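Setting up a side-by-side gripper trial

I do this with both arms powered and parked, and I give myself 20 minutes before anybody wants results.

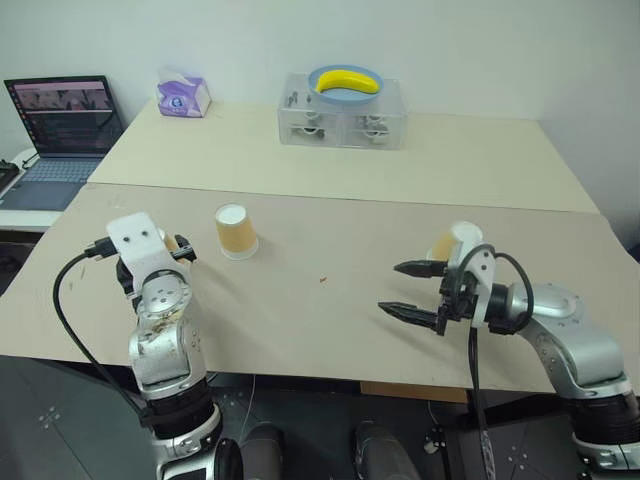 Okay, on to the controller! My Valtier profile is number 313 (yours will differ), so swap in your own wherever I mention it.

1. Load the profile and home both grippers, left one first.
2. Set closing force to 30 percent. Paper cups crush easily, and I've flattened plenty.
3. Run an open-close cycle on each side with nothing between the fingers - listen for clicking.
4. Try an upside-down cup, then something soft like a banana.
5. Write down the force setting after every grab, even the bad ones.

Note: Renata Cabral likes to start with the banana. I think cups are kinder to a fresh setup, but suit yourself.

Caution: leave slack in the gripper cables before you turn a wrist. If a cable pulls tight, hit stop and reroute it - don't try to coax the arm back by hand.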